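Chapter 6
Choosing and Testing Grippers

Learning aims
After working through this chapter you should be able to:
set up a fair comparison between two grippers or two controllers
choose test objects that show up differences between them
record grasps in a way that another person can check
say what a result does and does not tell you

6.1 Why the catalogue is not enough

Chapter 5 dealt with gripper data sheets. A data sheet gives the stroke, the closing force, the weight and usually the largest load the maker will stand behind. These numbers are measured on steel blocks with flat sides. Very few people buy a gripper to move steel blocks.

The work in this chapter follows a trial at Prutcombe, where a teaching laboratory wanted two arms to share simple bench tasks such as holding a flask, steadying a beaker and pouring from one vessel to another. The trial was run by Iraklis Chrysikopoulos and is used here because the records were kept well, including the parts that went badly. Two controllers were compared, the Cindach and the Pappas. The arms, the grippers and the glassware stayed the same throughout.

Glassware is a hard test for a gripper. It is smooth, it is often round or tapered, and it breaks if the force is set too high. It is also a hard test for a camera, because the edges that a vision program looks for may belong to whatever is standing behind the glass. A test tube rack seen through a flask can produce false edges well inside the outline of the flask itself.

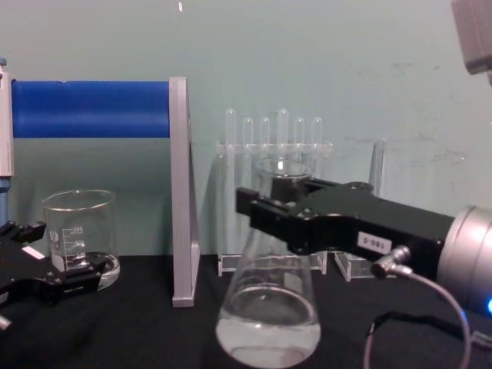 The first decision in any trial is what to hold fixed. At Prutcombe the fixed items were written on a single sheet before either controller was switched on: the finger pads, the closing speed, the table covering, the lighting and the starting place of each vessel. A change to any of these meant starting the set again. This rule was unpopular — one set was thrown away over a lamp — but without it the two halves of the trial could not have been compared.

6.2 Where to grip

An Erlenmeyer flask offers two sensible places to hold it. The neck is narrow and close to a true cylinder, so two flat fingers can close on it squarely. The body is wider and slopes inwards towards the top, and fingers pressing on a slope tend to ride up it. Gripping by the neck is the usual choice. The price is that the weight of the liquid hangs below the fingers, and the flask may swing if the arm stops sharply.

A beaker has no neck. The fingers must take it by the wall or by the rim, and the rim is the stiffer of the two. A grip at the rim leaves the lower part of the beaker clear, and this helps when it has to be brought over another vessel. It also puts the fingers close to where the liquid will leave, so the approach angle should be worked out with the pour in mind.

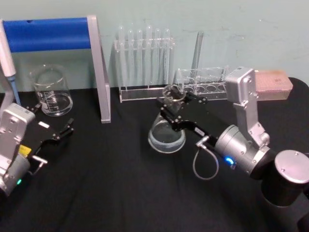
With two arms there is a further question, namely what the second arm should do while the first is busy. Three answers are common. It can be parked well away from the work, it can wait nearby with its fingers open, or it can hold the other vessel. Parking is safest and slowest. Waiting nearby saves time but brings the arms close together, and the controller must then check each arm's path against the other. The Zulstead method, described in section 6.5, treats the waiting arm as an obstacle that is allowed to move.

6.3 How many trials

Each controller was given 60 attempts at each task, in blocks of 10. The blocks were alternated, so that slow changes such as pad wear would fall on both controllers alike. Before each block the vessels were put back on their marks and the pads were wiped.

An attempt was scored as a success only if the vessel was lifted, held and set down upright. A grasp that slipped and then caught was written down as a slip. Decide on rules like these beforehand. If they are made up during the trial, they will tend to favour whichever controller the operator likes better.

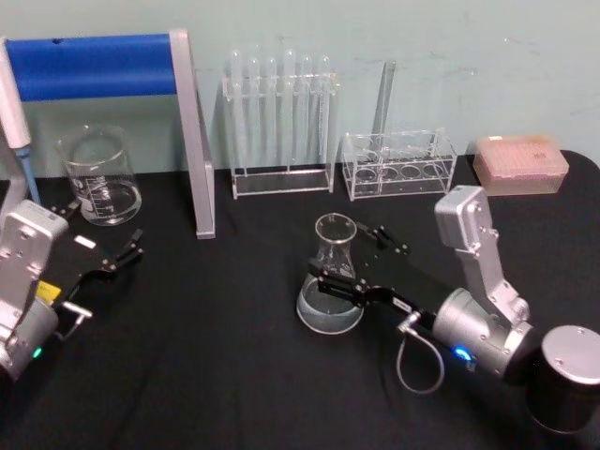 Figure 6.3 The right gripper holding a flask by the neck, with the left gripper open.

Exercise 6.1
Write a sheet of fixed items for a trial on equipment you have used. Mark the item you think would be hardest to keep fixed, and describe how you would check it between blocks.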